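Boonmee Ongart
March 15, 2022

1/ We are moving the store room of our small shop this week, so I will write here how it goes. Maybe it is useful for somebody who also must empty a room full of old things.

2/ The shop is in Herimbridge, second floor, no elevator. We rent here since October. The back room was full when we came, and we only added more. My fault also.

3/ First rule I made for myself: the floor comes before everything. If I cannot walk, I cannot sort. So everything small went to the wall.

4/ Second rule: black mats stay down until the last day. The tiles are white and very shiny, and each shoe mark shows. I paid 12 dollars for one more mat at Remholm and I don't regret it.

5/ State of the doorway this morning. Boxes on the mat with clothes and plastic bags on top, cleaning things against the wall beside them.
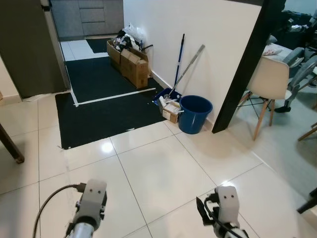 6/ Clothes are the slowest part. I make a pile for washing, a pile for giving away, and a pile for "I will decide later." The last one grows the fastest — I think everybody knows this pile.

7/ The blue bucket I keep near the wall the whole week. Every evening I mop one part of the floor, starting from the far room and going back to the door. If you start at the door, you must walk over your own work.

8/ Question for people who know tiles: the lines between them became gray. I tried warm water and dish soap. A little better, but not much. Is baking soda safe for this?

9/ The drawers in the far room are for tomorrow. My sister wants to keep all the old receipts. I want to keep the last 13 months. We will discuss it with tea.

10/ Also I need more boxes, the tall kind. If you are near Herimbridge and have some, please write to me. I can pick them up after six, any day except Friday.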